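From: Huguette Cormier
To: nukdale-swap list
Subject: Re: [nukdale-swap] Plastic dishes, again

Josée Li wrote on Tuesday:

> Before we haul the tubs over to Clalldale, can we please decide what
> counts as a set? Last time I had a woman drive 15 miles for "nesting
> bowls, complete" and what she got was two bowls and a lid that belonged
> to a butter dish. I am happy to sort. I am not happy to be the one who
> opens the tub in front of her.
>
> Also, are we still using the green tablecloth? It has a smell.
>
> Josée

Josée,

The tablecloth and I have both been through the wash and I can only vouch for one of us. Yes, we are still using it. It fits the square table, it hides the burn mark, and the last time somebody brought a replacement it was the paper kind with turkeys on it.

On sets. The old rule, as I understand it from the sheet taped inside the Hsieh cupboard, is that a set is "three or more pieces that go together." Whoever wrote that had never tried to get two people to agree on what goes together. I have heard a gravy boat and two mugs defended as a set on the grounds that they were all beige.

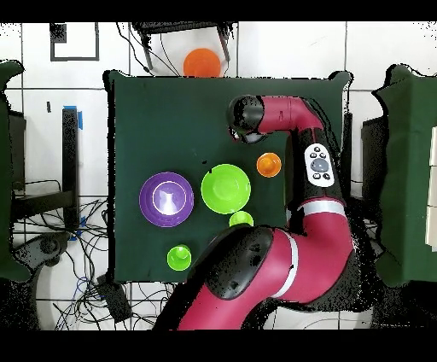 Color is where I'd like to start, and then size, and then we stop. I know the Cilell people sort by shape first, and I know their tubs look lovely, but they also have shelves. With plastic, shape gets you into arguments about when a cup becomes a bowl. Color you can do while talking to somebody else. By my method the two small lime cups go with the lime bowl, there's your set of three, tape it up and move on. The orange cup goes with the orange bowl, once somebody picks the bowl up off the floor, and that's a pair. The big purple one with the rings around the rim gets sold by itself as a salad bowl or a place to put your keys. It has nothing to be ashamed of.

What I don't want is the thing we did in December, where leftovers got bundled as "assorted picnic." People saw straight through assorted picnic. We carried most of it home again and I still have a bag of it in the back seat, which rattles on left turns.

So, proposed for Clalldale:

A set is three or more of the same color. Shades don't matter. If you have to hold it up to the window it's close enough.

Two of the same color is a pair and the label says "pair." It does not say "set (2)."

Lids go on the thing they fit. If they don't fit anything they go in the lid tub, and the lid tub is free, and we don't bring it back.

No masking tape on the insides of bowls. I spent an evening with a butter knife and cooking oil and I would like that evening back.

Stickers: there should be 900 left on the roll, minus whatever went on the side of Josée's car. The tub inventory says 183 pieces of plastic, but that was written down before the rain and I have my doubts about the 8. It may be a 3. If you're at the cupboard this week and feel like looking, please do, and use a pen that isn't the purple one.

Josée, about the woman with the butter dish lid. I do remember her. She came back for the colanders, so I think we've been forgiven, or else she lives with very low expectations. Either way I'd put a decent set aside for her.

I can do the table from nine until lunch. I can't lift the big tub by myself anymore, and I'd rather not find out again. Who has a hand truck?

Huguette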